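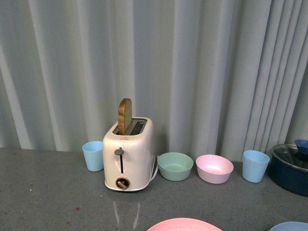

Section 4: Setting up the toaster and breakfast corner

Kindow kitchen set-up guide, last updated 6th July

Read all of section 4 before you plug anything in. Takes a few minutes. If your unit came with the Cronin dish set, keep that box open, you need it at step 9.

4.1 Before first use

1. Take everything out of the toaster. Card inserts, plastic film, the little paper tag on the lever. Check both slots.
2. Wipe the outside with a damp cloth. No scouring powder, it dulls the finish.
3. Put it on a flat, dry counter with the lever facing you. Check that the cord reaches the outlet without pulling tight.
4. Leave space above. Curtains, blinds, paper towels, wall cabinets: all have to be clear of the slots. Tie a curtain back before toasting, every time.
5. Plug in. Turn the knob to the middle, push the lever down, run it once with no bread. Slight smell on the first run is normal. Open a window.

CAUTION: Never toast directly below or up against fabric. Bread can burn. If you see smoke, press the lever up, pull the plug and leave the bread where it is untill the smoke stops.

4.2 Making toast

6. One slice or two, either slot works for one. Thick bread goes in only if it drops in on its own. Don't force it.
7. Set the browning knob. Start low. Fresh bread needs longer than day-old, frozen longer again.
8. Push the lever all the way down till it clicks. No click means no power, check the plug. When it pops, lift the slice out with your fingers or wooden tongs.

Note: A single slice browns faster than 2. Turn the knob down a little.

Note: Tall slices stick up past the top and the upper edge stays pale. Flip the slice and give it a short second go on the lowest setting.

CAUTION: No knives or forks in the slots. Stuck bread: unplug, let it cool, turn the toaster upside down over the sink and shake gently.

4.3 Bowls and cups

9. Wash the bowls and cups in warm soapy water and dry them. Stack them or line them up along the back of the counter, whichever suits. Pale colors pick up tomato and coffee stains, so rinse soon after use.
10. Keep plastic cups off the toaster and away from its sides while it is on. Move them down the counter first, then toast. Same goes for bread bags.
11. Pots with glass lids: let the lid cool before you rinse it. Hot glass under a cold tap can crack.

4.4 Cleaning

12. Unplug. Wait until fully cold.
13. Empty the crumbs once a week, more if you eat seeded bread. Upside down, gentle shake, done.
14. Wipe around the lever and knob with a dry cloth. Never put the toaster in water. If it gets wet dont use it, call us.

4.5 Problems

Lever won't stay down: not plugged in, or crumbs in the track. See step 13.
Toast too dark: knob too high, or second round on the same setting.
One side pale: bread leaning. Straighten it before pushing the lever.
Outlet trips: stop using the toaster. Try a different appliance in the same outlet. If that trips too, call an electrician.

Spare cups and bowls are sold singly, order through Firier, part group 500. Lids and knobs for pots are part group 1000. Outside the warranty period, repairs go through Indutier.

Next: Section 5, Kettle and coffee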